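LOCAL NEWS
Curbridge library to lend cups and plates as well as books
Residents can borrow a full set for parties from September, and the first bookings are already in
By Fatemeh Nouri

The library in Curbridge will start lending tableware in September. Anyone with a library card will be able to borrow cups, plates, bowls and cutlery for up to six days, free of charge, on the condition that everything comes back washed.

The service has the name Trurnemum, which was chosen by the children of the Saturday reading club from a list of words they made up themselves. The name will be painted on the door of the former newspaper room, where the shelves are now being put up.

The idea came from Liên Vũ, who has worked at the lending desk for 14 years. Last summer she organised a birthday lunch for her mother in the hall next to the library and had to buy paper plates for all the guests. After the lunch she carried four full bags of rubbish to the bins.

"I was ashamed of these bags," she told me. "We lend books, we lend maps, and for two years we lend also board games. A plate is easier than a board game. It has no small pieces which get lost."

She wrote a letter of one page to the town council in the winter. The council gave its agreement in spring, together with a small sum for shelves and boxes. The tableware itself did not cost anything. It was collected from households in the town, and the response was much bigger than the library had expected. At the last count there were 3,301 pieces, and the donations had to be stopped in the second week.

Most of what people gave is ordinary white china. There are also many mugs, glasses of all heights, and a complete dinner service with a blue edge that came from a closed restaurant, the Hindetti. The owner's nephew, Aurelio Iglesias, brought it in his own van and made three journeys.

"My uncle kept it in the garage after he closed," said Mr Iglesias. "He did not want to sell it, and he did not want to use it. Now other people will eat from it, and he is satisfied. He asked only that the soup bowls stay together with the plates."

Not everything could be accepted. Pieces with cracks were refused, and also very thin glasses, because they would not survive the transport. Insulated mugs were discussed for a long time. Some people on the library staff thought that they are personal things and should not be lent. In the end it was decided to keep them in a separate box, mainly for outdoor events in the cold months, when tea in a china cup is cold after a few minutes.

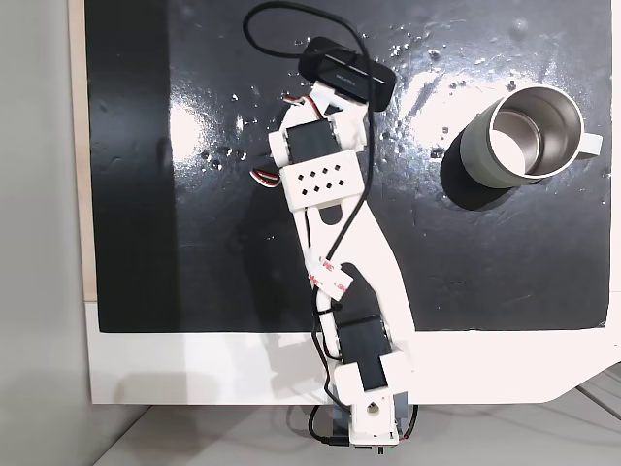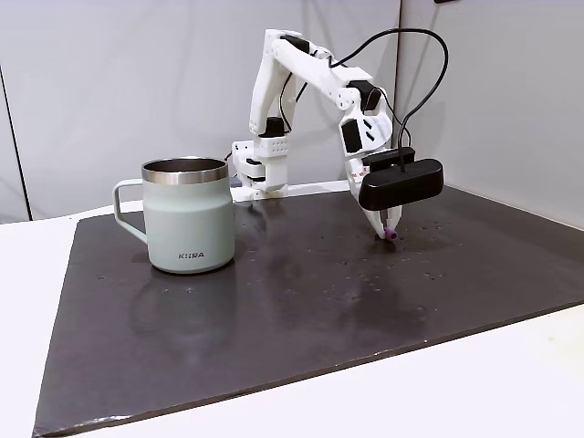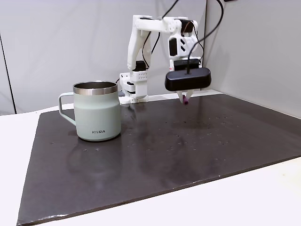
The rules for borrowing are simple. A person can reserve by telephone or at the desk, at least two days before the event. The largest order is a set for 60 guests. The pieces are packed in grey boxes with handles, and every box has a list inside the lid, so the borrower can check the content at home and again before bringing it back. A full box of plates is heavy, and the library advises to come with a second person or with a car.

If something is broken, the borrower only has to write it on the list. There is no payment for the first three pieces. After that the library asks for a replacement of a similar size, which can be bought second hand or taken from one's own cupboard. Ms Vũ says she does not mind if the sets become mixed in the course of the years.

The question of washing was the most difficult one. The library has a small kitchen with one sink, and it is not possible to wash a set for 60 people there. Amândio Falcão, who manages the building, asked for prices for an industrial dishwasher and found that the machine would need a new water pipe through the wall of the reading room. The plan was given up for this year.

"I am not against the dishwasher," said Mr Falcão. "I am against the hole in the wall. It is a wall from before my grandfather's time, and on the other side there are the encyclopaedias."

For this reason the borrowers must wash everything at home or in the place where the party is held. Pieces that come back with food on them will be returned to the borrower on the spot. Mr Falcão would like to bring up the matter of the pipe again next year, when the toilets on the same floor are going to be renovated and the workers are in the house anyway.

Similar lending places exist already in several larger towns of the region, but they are mostly run by private associations and ask for a deposit. In Curbridge there will be no deposit. The library card is considered enough, as it is with the books.

Mojtaba Vahidi, the baker in the street behind the library, at first had doubts about the plan. His bakery, Esfahani, sells cakes for weddings and anniversaries, and he offers the customers paper plates with them. He earned a little with this, he says, but never very much, and the plates took up a whole shelf in his store room. He has now agreed to put the booking leaflet beside his till.

"When somebody orders a cake for 50 people, I will tell them, go and get the plates from the library," said Mr Vahidi. "The cake looks better on a real plate. On paper it bends and the cream goes to one side."

The first bookings were taken before the official start. A choir has reserved cups for its autumn concert, and the primary school would like to have bowls for the soup day. There is also a request from a family who expects 300 guests at a wedding in the old market hall. This is far above the limit, and the library had to say no to the full order, but it has offered the family the dessert plates and the glasses for one part of the tables. The family has not answered yet.

Ms Vũ also plans an evening in October on which borrowers can learn how to pack china safely. She learned it from her mother, who moved house nine times. The most common mistake, she says, is to lay the plates flat in the box. They should stand on their edge, with a cloth or a sheet of newspaper between every two. Old newspapers are available in the library in large quantity and can be taken without asking.

The room with the tableware will have the same opening hours as the library, with one exception. On the day after public holidays it will open already at eight in the morning, so that people can bring back their boxes before they go to work. Parking in front of the entrance is allowed for fifteen minutes for loading.

Reservations are possible at the lending desk from now on. Those who have no library card can get one on the same day with an identity document and proof of address. For children the card is free, but they cannot borrow tableware without an adult.

New donations will be taken again in the spring. At the moment the library is looking only for teaspoons. There are plenty of forks and knives in the collection, but people seem to keep their teaspoons at home.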